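Chaqueta Grerik de algodón encerado

Marca: Urkari
Referencia: 1226-G
Precio: 354 €
Colores: musgo, tabaco, azul noche
Tallas: de la XS a la XXL

Hay prendas que una se compra con prisa y otras que se esperan, y la Grerik lleva en nuestra cabeza desde aquel octubre en que Eskil Berge apareció por el taller con una vieja chaqueta de pesca de su padre, remendada por los codos, y nos pidió que se la copiáramos. No se la copiamos (¡ya nos perdonará!), pero nos quedamos con el cuello alto, con los bolsillos de fuelle y con esa manera tan agradable de caer un poco separada del cuerpo, y a partir de ahí Meifang Hao fue dibujando el patrón con toda la paciencia del mundo.
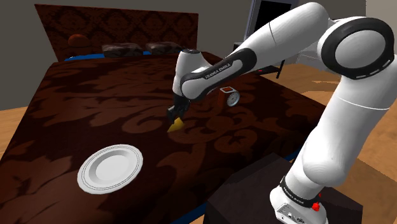 Colcha de damasco en marrón oscuro y tonos rojizos.

El tejido es un algodón de trama cerrada, encerado en Kaltstead, que al principio se nota algo rígido y que va cogiendo la forma de quien lo lleva. Las arrugas se aclaran con el uso, sobre todo en la sangría del codo y junto a los bolsillos, y a nosotros nos parece lo más bonito de la chaqueta, aunque entendemos que haya quien la prefiera siempre como el primer día. Para esos casos tenemos la cera Holmgren en lata pequeña, que se extiende con un paño y se remata con el secador de pelo.

Detalles

Corte recto, largo hasta media cadera
Cremallera metálica de 2 cursores y solapa con corchetes
Siete bolsillos, dos de ellos interiores
Cuello forrado de pana fina
Puños ajustables con botón
Forro de algodón a rayas en el cuerpo, liso en las mangas 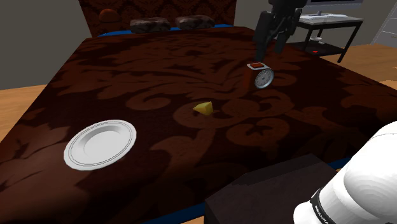
Tallas y ajuste

La Grerik talla holgada, pensada para llevar debajo un jersey gordo de los de verdad. Si sueles ponerte solo una camisa, baja una talla y te quedará estupenda. Halvard Solberg, que nos atiende el correo, usa habitualmente una L y en esta chaqueta va con una M; si andas dudando entre dos, escríbele con tus medidas de pecho y de brazo y te contestará encantado.

Cuidados

No lavar a máquina ni en tintorería. Quita el barro con un cepillo cuando esté seco y pasa después una esponja con agua fría, sin jabón. Cuélgala en una percha ancha, lejos del radiador. No la guardes doblada encima de ropa clara, que la cera puede manchar.

Envíos y cambios

El primer cambio de talla corre de nuestra cuenta. Los arreglos de cremallera y forro los hace Vidar Isaksson en el taller; pide presupuesto antes de mandar la prenda.

Ficha actualizada el 13 jun 2022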